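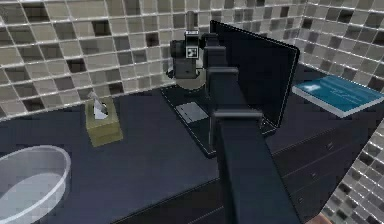
Mosaic tile in beige, taupe and gray, with a dark countertop.

Local > Zelholm > City Hall

Filed under: Out and About, Elections

I had never been past the front counter at Zelholm City Hall. I've paid water bills there, I once argued (politely!) over a parking ticket there, and that was the full extent of my relationship with the building. So when the city announced an open house for 23rd February, a Friday, with the council chamber, the clerk's office and the ballot room all open to anyone who wandered in, I took the afternoon off and wandered in.

Parking first, because I know that's what half of you want to hear. The lot on Drevis Street was full by the time I got there and I ended up behind the library, a five minute walk in a pretty mean wind. Take the side door if you go next time. The main steps had a line and the side door didn't.

They started us off in the council chamber, which is a lot smaller than it looks on the livestream. The carpet is a sort of mustard color and the public seats are the folding kind that bite you. We were allowed to go up and sit in the council chairs, and yes, I sat in the mayor's, and yes, I banged the gavel. It's lighter than I expected. A boy of maybe ten went after me and moved to adjourn until summer, which got a second from his grandmother.

Chiến Lã, the city clerk, ran the next part and she was easily the best thing in the whole building. I went in thinking a clerk mostly stamps things. She walked us through how an item gets on the agenda, and I finally understand why the sidewalk business on Zalewska Avenue has been "coming back" since October. It keeps getting pulled off the consent list by one member, and once it's pulled it goes to the end of the regular agenda, and the meetings have a hard stop at ten. So it sits there and rolls over. Somebody asked whether that was on purpose and she smiled and said she only keeps the minutes.

She also told us that a resident petition needs 300 valid signatures to force a hearing. Valid is the word that matters! People sign with a mailing address, or they live just over the line in the county, and those get tossed. Her advice was to bring in a good stack of extras. I wrote that on my hand.

Then the ballot room, which is in the basement and has two locks with the keys held by two different people. I liked that. There was a tabulator set up with practice ballots, so we all got to vote on the best pie in Zelholm and feed our sheets in. I overvoted (peach AND pecan, I couldn't choose) and it spat my ballot right back out at me with a beep that everyone heard. I'd always wondered what would happen if I messed one up on the real day. You get a fresh one, they mark the old one spoiled, and it goes in its own envelope. One man had a long list of questions about the count and the staff took every one of them, even the ones that sounded more like speeches. I got a bit restless by the end of it but I was glad he asked about the mail ballots, since mine went out late last time and I never knew whether it made it. You can look that up by name on the city website. Who knew.

Now the politics, which you could smell all over the place even though there were signs up saying no campaigning inside. The Ward 8 seat is open this year and it felt like everyone who wants it happened to be interested in municipal architecture that afternoon. Anselmo Esteban was in the lobby shaking hands without a button or a flyer on him, so I guess that's within the rules. I asked him about the Cloridow site, the old bottling plant out by the tracks, and he said he'd want to see the cleanup numbers before he backed any plan for housing there. I pushed a little and asked what number would be too high. He said he'd get back to me. I gave him my email, so we'll see!

To be fair to him, the two people I overheard talking up the other side didn't have a number either. What we do have, from the budget display in the hallway, is that the city has set aside $60,000 for a study of the site. There was a jar exercise next to it where you dropped beans in for roads, parks, police, library and so on, and the roads jar was winning by a mile. I put all of mine in the library. I'd just parked behind it and felt I owed it something.

The food was coffee and sheet cake. The coffee was weak. The cake was very good, lemon, and I had a corner piece and then went back for another corner piece when the line got short.

A few gripes. The elevator was out, which left two people in my group stuck upstairs while the rest of us went down to the ballot room, and all they were offered was a handout. If you're going to invite the whole town, get that fixed first. The planning office was on the map they gave us at the door but it was dark and locked when we got there. And I'd have loved a councilmember in the chamber to answer questions. One was supposed to come at three and I stayed until nearly four.

Lã said they mailed 2,000 postcards for this and would like to do another one before the ballots go out. I never got a postcard, I saw it on the bulletin board at the laundromat, so check there. The candidate filing window closes next month, and the next regular council meeting has the Zalewska Avenue sidewalks listed again, near the bottom. I'm planning to go and I'm bringing a cushion.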